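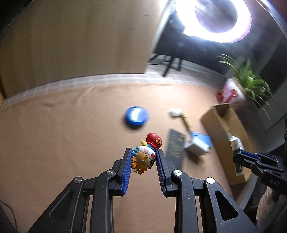
Figurine au chapeau rouge, crête turquoise et joues roses

Petites figurines : vos questions

Quelles figurines acceptez-vous à la bourse Flusetti ?
Toutes celles qui tiennent dans la main ! Personnages de dessins animés, animaux, héros oubliés au fond d'un tiroir… On adore les têtes rigolotes, les crêtes, les chapeaux ronds. Le catalogue compte déjà 925 modèles et on en redemande.

La mienne n'a plus de marque, est-ce grave ?
Pas du tout. Regardez d'abord sous les pieds, puis dans le dos. Si vous ne trouvez rien, notez les couleurs et les lettres visibles (un simple « XX » sur un chapeau, c'est déjà une belle piste) et envoyez le tout à Nhung Đặng, qui tient le catalogue.

Comment la nettoyer ?
Eau tiède, une goutte de savon doux, un pinceau souple pour les creux. Pas d'alcool sur les parties peintes — les joues partent en premier, et c'est tellement dommage !

Puis-je recoller un accessoire avec un bâton de colle ?
Sur le plastique, ça ne tient pas. Gardez-le pour les étiquettes et les décors en papier, où il fait merveille.

Sur quoi poser mes figurines pour les trier ?
Un tissu uni étalé sur la table : les petites pièces roulent moins et se repèrent vite. Un couvercle retourné fait aussi un très bon vide-poche.

Comment les envoyer ?
Dans une boîte en carton, chacune emballée à part dans du papier de soie. Indiquez votre numéro d'échange sur le dessus.

Quand a lieu la prochaine bourse ?
En octobre, salle Druvov. Les tables se réservent par courriel.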